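The Year I Tried to Own Less

2018-09-07

Back in May I decided I had too much stuff. I reached this decision while standing in the hall closet, looking for the vacuum, and finding instead a bread machine, a second bread machine, and the box for a third. I have no memory of a third bread machine. It may still be in the house.

So I did what people do now and read a lot of blogs. Everyone agreed you have to begin with a category. One woman started with socks and was down to a single suitcase by the fall. I started with cords, which was a mistake, and I'd ask you to learn from it. A person can look at a sock and know if it's any good. A cord might be the only thing standing between you and a camera you haven't turned on since college, and you won't know until the day after trash pickup. I kept all the cords. They are in a bag now, so I'm counting it.

After cords came containers. Every system I read about told me to go out and buy bins before getting rid of anything, and I drove to Norstead with a list and came home 149 dollars lighter. For a week I had more objects than when I'd begun, though I will say they stacked.

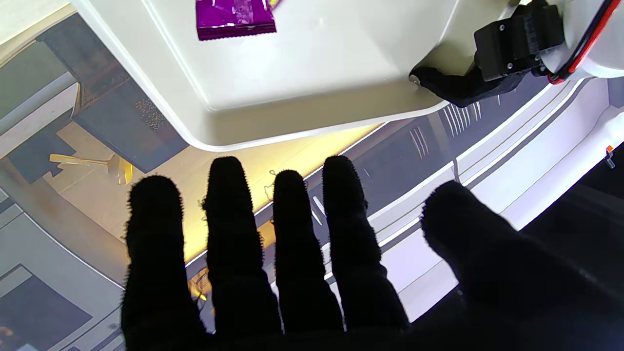

A white tray, raised rim and all.

The trouble with a tray is that it makes whatever you put in it look intended. Loose batteries on a counter are a mess. Loose batteries in a tray are a collection. By June I had sorted the whole kitchen drawer without throwing away a single thing, and I'd have sworn to a judge that the place was cleaner.

My sister suggested selling things. I listed the better of the two bread machines for 40 dollars, and got a message from a man who wanted to know if it could also make jam. We wrote back and forth for 2 weeks. I learned a good deal about his plums. He did not buy the bread machine.

Then there were the books. I own a full shelf of Hegde, the mystery novels, and I can tell you who did it in every one of them, so by any sane rule they should go. I boxed them up, carried the box to the car, and drove around with it all summer. The car got worse mileage and I felt terrific. In August I needed the trunk for groceries, so I brought the box back in, opened it to check that nothing had been crushed, and read until dinner.

Small things were the worst of it. You can make yourself part with a chair. It's big, you resent it, it has barked your shin. But a foreign coin, or a button off a coat that left years ago, weighs nothing and asks for nothing, and there's always a little tin it could go in. I found four tins like that. One had a smaller tin inside it. I put them all on the bedroom dresser with a note that said DECIDE, and the note has since been filed in one of the tins.

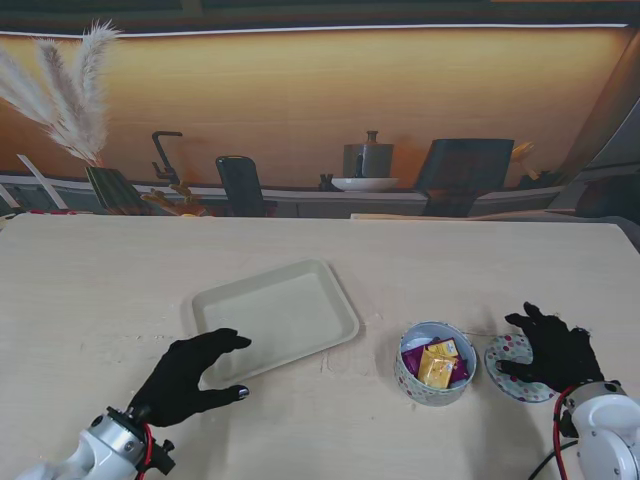 Xinyi Yan wrote in after my last post to tell me I was going at it backward, and that she'd cleared out her whole apartment by pretending she was moving overseas and had to pay by the pound. Every object got held up and asked if it was worth the freight. The only things that failed to make her case for her, she said, were the piano and her husband's weights, and she kept the piano.

I tried it last weekend. I picked Husier as my make-believe destination because I liked the sound of it, and I set the freight good and high. It worked on the waffle iron. It worked on a lamp. It fell apart in the closet, where I found myself working out that if I really were moving that far away, I'd want a few familiar things around me, and I'd probably want to bake.

Final numbers, for those who asked: 184 items out of the house, if you let me count pens one at a time. The Fason donation truck took most of it and left me a receipt, which I have put somewhere safe. I've got the closet still to do, and the garage, and there is a heavy box on the top shelf out there that I can't reach without the stepladder. I gave away the stepladder in July.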